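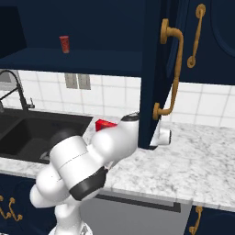 How I Repaint Kitchen Cabinet Doors Without Brush Marks

I've painted three kitchens now and my first one was a mess, so please learn from my sticky mistakes! Dark colors are gorgeous but they show every drip, so go slow.

Take the doors off and number them on a bit of tape inside the hinge hole (I skipped this once and spent a whole evening playing matching games). Handles off too. Wash everything with degreaser, even the doors that look clean, then rinse and leave them overnight.

Next, sand with 115 grit... kidding, that's what I paid for the paint, in dollars. Use 180 and just dull the shine. Wipe off the dust, prime, and let it dry as long as the can says.

For the color coat I use a small foam roller and a good angled brush for the grooves. Brush first, roll right after, and don't go back once it starts to grab. Two thin coats, backs first. My friend Eglė Stankevičius swears by a third, but she also has more patience than me.

Now the hard part: wait! Mine felt dry in a day, but I gave them 11 before putting the handles back on, and I was still gentle with them for 30 after that. Stick little felt bumpers in the corners so the doors don't glue themselves to the frames.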